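Lunch Kit Tidy-Up: The Gallery

27th January

I've been promising a page on my little cutlery case for ages, so here we go! I carry it to work pretty much every day, and by the end of the month it needs a proper sort-out. It's a slim case in white and light blue, bought from the Liapis store on my way home one night, and inside go my pink-handled pieces and a pair of black chopsticks. I've had it for 9 years (the pink stuff is newer) and I still think it's the best thing in my bag.

My method is simple. Everything comes out onto a black serving tray first, then it goes back into the case in the order I like. The tray is a Prandar one and I love it for this job, because the surface has a fine texture and small things don't go skating off across the table.
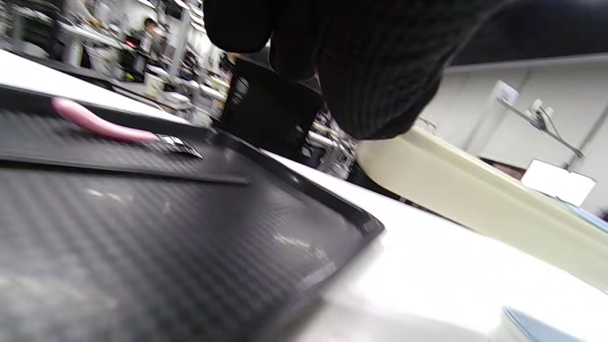 Pink on black, my favorite combination.

I tilt the tray toward whichever hand is doing the work, and I always start at the far side. No deep reason, it's just how I've done it since I started eating at my desk. The chopsticks are the fussy part of the whole kit. They need to lie flat and close together, otherwise the case won't slide shut and you end up poking at it with a fingernail while your soup gets cold. 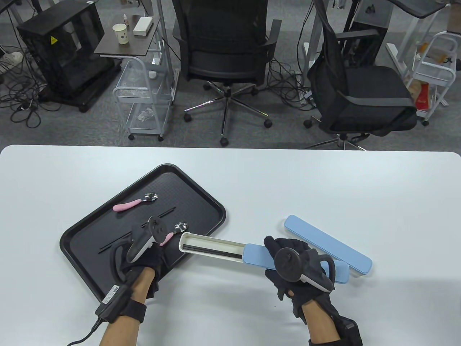
The sliding part is what sold me on this kind of case, by the way. I had one with a hinged lid before, from Pratis, and the hinge gave up in the bottom of my backpack somewhere on the bus. There were crumbs in places I didn't know a backpack had. With a lid that comes away completely I can wash both halves properly and leave them by the sink overnight (upside down, on a dish towel).

I also like that it's long enough for full-size chopsticks. The short travel ones make me feel like I'm eating with two pencils!

A few of you wrote in after the lunch box gallery, and the same thing kept coming up, so I'm putting it in with the pictures.

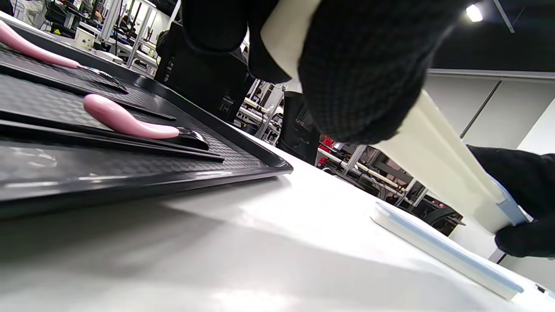

Do you put the spoons in first or the chopsticks?

Chopsticks first, every time. They go along the long side of the case, and the spoons sit next to them with the handles all pointing the same way. If the spoons go in first they roll around, and then the lid catches.

One more thing on the tray before I move on. I wipe it down with a soft cloth and plain warm water, and I've stopped using the scrubby side of the sponge. Black plastic shows every smudge, so I go over it again with a dry cloth if people are coming over.

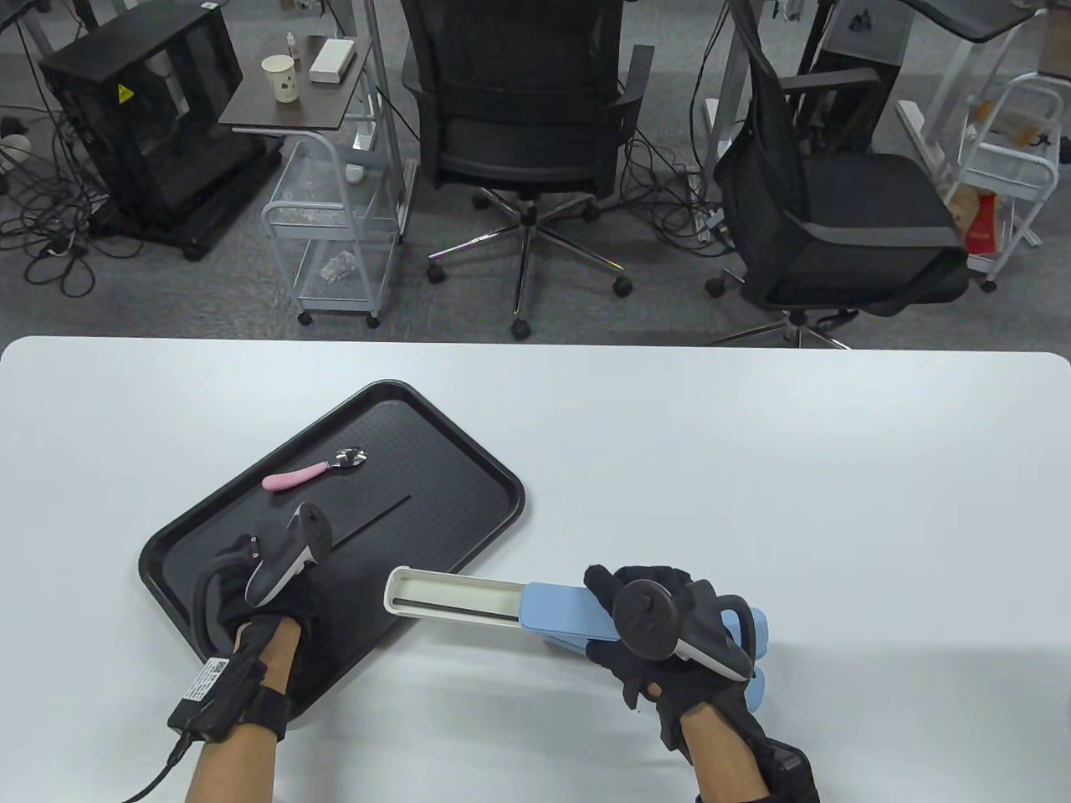 Where everything lives

The case goes in the front pocket of my bag and the tray stands on its side next to the cutting boards. I keep a spare pair of chopsticks in a Torard tin in the top drawer, along with more than 131 soy sauce packets that I really should do something about. The bento cloths are next, once I've ironed them.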